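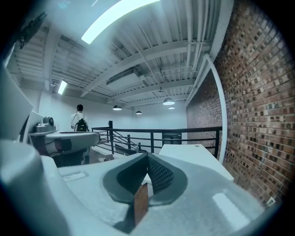
## Chapter 6: Why can't I hear you in here?

I grew up going to concerts at the Phelan, the old hall in the middle of Gornton, and for years I thought I didn't like choral music. Every piece sounded like warm soup. Then I heard the same choir, singing the same program, in the reading room of the Sutness library, and I could pick out the words! Same singers, same ears, different room. I've been boring people about rooms ever since, and now it's your turn.

In the last two chapters we treated sound as if it travelled through open air and never met anything. We dropped a stone in a pond, we watched the ripples spread, and we worked out how the sound gets weaker as it goes. That was a fair place to begin. You don't spend much of your life in an open field, though, and neither do I. Most of the sound you hear today will have bounced off a wall, a floor, a table or somebody's jumper before it gets to you, and most of it will have bounced more than once.

So this chapter is about what happens indoors. You'll need the ideas of frequency and wavelength from Chapter 4 (go back and skim it if they've gone fuzzy, I won't be offended), and you'll need the decibel. There's a bit of arithmetic towards the end. It's gentle.

### Two kinds of sound in every room

Stand at one end of a room and have a friend clap at the other end. What reaches you first is the *direct sound*, which has come straight across by the shortest path. A moment later you start getting the rest of it: sound that went up to the ceiling and down again, sound that hit the side wall, sound that went behind your friend and came back. We call all of that *reflected sound*.

The direct sound gets weaker as you move away from your friend, just as it did outdoors. The reflected sound is a different story. By the time it has been bouncing about for a while it's coming from pretty much every direction, and its level doesn't change much as you walk around. Near your friend, the direct sound wins. Further back there's a distance where the two are equal, and past that you're mostly listening to the room.

That distance has a name, the *critical distance*, and I'd like you to remember it because it explains so much ordinary misery. In the Phelan, which has 300 seats, my family always sat in row 16. We were well past the critical distance. We were listening to plaster.

### Echo and reverberation are different things

People use these words as if they meant the same thing, and in everyday talk that's fine. In this book we'll keep them apart.

An **echo** is a separate copy of the sound. You shout, there's a gap, and you hear yourself shout again. To get one you need a strong reflection that arrives late enough for your brain to file it as a new event. A reflection that arrives very soon after the direct sound gets blended in with it, and can even help you by making a voice seem louder and fuller.

**Reverberation** is the whole crowd of reflections arriving so close together that you can't pick any of them out. It sounds like the original sound hanging on and then fading. Think of a stairwell, or a swimming centre, or that tiled underpass where everyone's kids yell.

A room can have both, which is horrible, or neither, which feels odd in its own way. I once stood in a test room lined with deep foam wedges and found that I'd started talking more and more quietly, until the person next to me asked if I was feeling all right.

### Where does the sound go?

It has to stop eventually, or every room would still be ringing with last week's conversations. When a sound wave meets a surface, its energy gets shared out. Some is reflected back into the room. Some passes through to the other side (ask anyone who lives in a flat). And some is *absorbed*, which means it's turned into a very tiny amount of heat.

How the sharing works out depends on the surface. Painted brick, glass and polished stone send nearly everything back. Thick curtains, carpet on underlay and padded chairs keep a good part of it, especially at high frequencies. Air moves in and out of all those little gaps between the fibres, rubs against them and loses energy. If you can blow through a material with some effort, there's a decent chance it absorbs sound. If you can't blow through it at all, it probably reflects. And if it's no effort whatsoever, the sound will mostly carry on through to whatever is behind. It's a rough test and you'll look silly doing it in a furniture shop, but I've been using it for years.

Low frequencies are harder. Their wavelengths are long, often longer than you are tall, and a thin layer of anything soft on a wall hardly bothers them. This is why you can hang a quilt in the spare room and still annoy the neighbours with your bass guitar.
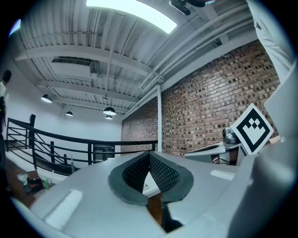 Ceilings are usually the biggest surface in a room that hasn't got furniture pushed up against it, and they get talked about far less than they should. A carpeted floor disappears bit by bit under desks and shelves, and a wall gets interrupted by doors and windows, but the ceiling just sits up there, doing whatever it does to the sound over its full width. In an office with a suspended ceiling, it's often the tiles that do most of the absorbing. Take them out and you get a taller room and, very often, a louder one. The room behind the white gripper in the photo has an exposed ceiling, and if you asked me how a place like that would sound, my first question would be what's up there and whether any of it is soft. I couldn't tell you from a photo. I'd want to clap.

### Try it yourself: the clap walk

You don't need equipment for this one, only your hands and a bit of nerve.

1. Pick three rooms that are as different as you can manage. A bathroom, a bedroom and a school gym would be perfect.
2. Stand near the middle of each one and clap once, hard. Wait until you can't hear anything before you clap again.
3. Write down what you heard in ordinary words. Was it dull, bright, long, short, fluttery? Don't worry about sounding scientific.
4. Look around and make a note of the floor, the walls, the ceiling and anything soft.
5. If you can, do it again with the room full of people.

Step 5 surprises most of my students. People are excellent absorbers, mainly thanks to their clothes, and a hall that sounds awful at the rehearsal can be quite pleasant on the night - as long as the tickets sell.

If you hear a fast buzzing or rattling after your clap, you've found a *flutter echo*. It happens when sound bounces back and forth between a pair of hard, parallel walls. Narrow hallways are good hunting grounds. We'll come back to flutter when we look at fixing rooms.

### Putting a number on it

Words like "boomy" and "dead" will only take us so far, particularly if you and I disagree about what they mean. What we want is a measurement, and the usual one is *reverberation time*. It tells you how long a sound takes to drop by a set number of decibels after its source is switched off. A long time means a live room, and a short time means a dry one.

There's no single best value. Organ music loves a long reverberation time, and a 2 second decay can make a small choir sound magnificent. Try giving a lecture in the same space and your sentences will pile up on each other, with the end of one word still hanging about while the next one arrives. Vowels are loud and consonants are quiet, so the vowels smear over the top and the consonants, where so much of the meaning lives, get buried. That's what was going on in my soup.

When the Ginodar cinema was turned into a theatre, the builders had the opposite trouble. Cinemas are made dry on purpose, with all the atmosphere coming out of the loudspeakers, so the first singers to stand on the new stage felt as if their voices were falling on the floor in front of them. We'll use the Ginodar as our worked case later in the chapter, after we've met the two things that control reverberation time: the volume of the room and the total absorption inside it.

Volume first. Imagine an empty room, a plain box, with all its surfaces made of the same stuff. A sound sets off from one corner and travels until it meets a wall.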